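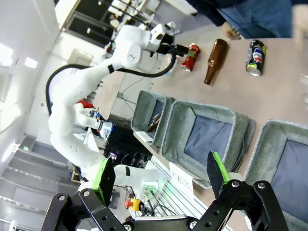

I spent most of August on one question: does it help a sorting policy to know that its view is rotated? The short version is that it helps less than I expected for grasping, and more than I expected for picking the right bin. Notes follow, mostly so I can find them again.

## Setup

The task is plain recyclable sorting on a tabletop. Cans and bottles start in arbitrary poses, many of them on their sides, and have to end up in the matching fabric bin at the edge of the table. Bins carry a printed card with the material name. The policy gets wrist images, joint positions, and a one-line instruction. No overhead camera, no depth.

The training code is a fork of Grurkon, our in-house imitation stack, with the action head left alone. Actions are predicted in chunks of 20 steps and the first half of each chunk is executed before the next prediction. I tried executing the full chunk early on. It is faster and it misses the neck of a bottle often enough that I stopped.

Demonstrations are teleoperated. I used 50 per condition, which is small, and everything below should be read with that in mind.

## The rotation problem

A wrist view has no fixed up. Depending on how the last joint is turned, the table surface can run down the side of the image, and gravity points somewhere unhelpful. The pretrained image encoder was mostly fed upright photos. The usual assumption is that fine-tuning absorbs this. I wanted to check.

Three conditions:

- **Raw.** Images go in as captured.
- **Derotated.** Images are rotated using forward kinematics so that table-up is image-up, then cropped to the inscribed square.
- **Raw plus angle.** Images go in as captured, and the roll angle is appended to the joint vector as sine and cosine.

Same seeds, same demonstrations, same number of gradient steps. I evaluated each on the same list of start layouts, reset by hand against a printed overlay. Resetting by hand is the slowest part of the whole procedure and I have no good fix for it.

## What happened

Grasp success was close to identical for raw and raw plus angle. Derotated was slightly worse. My explanation is the crop: the fingers sit at the border of the image, and after derotation one of them is often partly gone. A policy that can't see both fingertips closes early. Padding in place of cropping recovered most of the difference, at the price of black corners that move around with the wrist.

Bin choice went the other way. The raw policy tended to drop items in whichever bin was nearest once the object was in the grasp. Derotated with padding made up to 14 fewer wrong-bin drops per evaluation run than raw. Raw plus angle landed between them, closer to raw.

I looked at attention maps for a while and got nothing I would defend. A more useful check was swapping the cards between bins. The raw policy ignored the swap almost completely, so it had learned positions. The derotated policy followed the card some of the time. "Some of the time" is the accurate phrase; I would not call it reading. It may be matching the rough shape of the printed word, and that match is presumably easier when the word isn't lying on its side.

## Failure cases

Bottles on their sides are harder than cans on their sides, in every condition. The gripper often closes on the taper between body and neck, and the bottle pivots during the lift. Cans mostly fail when the approach is off-center and a finger pushes the can along its rolling direction. Both are control errors and no amount of image preprocessing is going to touch them.

There was also a bug worth recording. For the first 2 evaluation runs, the roll angle was logged in the tool frame and consumed in the flange frame. The offset is constant, so the policy trained fine and looked fine. It only showed up when I loaded a checkpoint on the Gruvar cell, where the mount is different. Those runs are discarded and are not in any comparison above.

## Next

Padding plus angle is the obvious missing condition and I should have included it from the beginning. After that, randomizing card placement during collection, since a policy that has never seen the cards move has no reason to look at them. The Sostitz people have a layout generator that could print the overlays for this. I haven't asked yet whether it handles bins of different sizes.

Config files are in the `roll-ablation` branch. The older `mercado-bins` branch has a stale calibration file; don't use it.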